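January always does this to me. I open the T-shirt drawer, it won't shut again, and suddenly I'm refolding everything I own at half past nine at night with the radio on (and a biscuit, obviously).

Biljana swears by folding in thirds and standing them all up on end like files. I've tried it! My problem is the old cotton ones, which go soft and rumply and won't hold a crease. The teal one is the worst of the lot and I love it far too much to part with it.
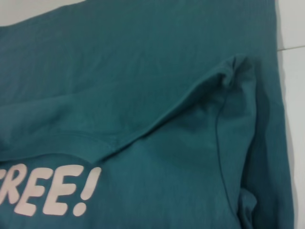
So I've gone back to my mum's way, sleeves in, bottom up, flatten it with your hand and don't fuss. Nhyira thinks I should iron them first. Iron T-shirts! I did precisely 4 before I gave up and put the kettle on.

The drawer shuts now, if you lean on it. Jumpers next, though they may have to wait until I'm back from Astiscombe.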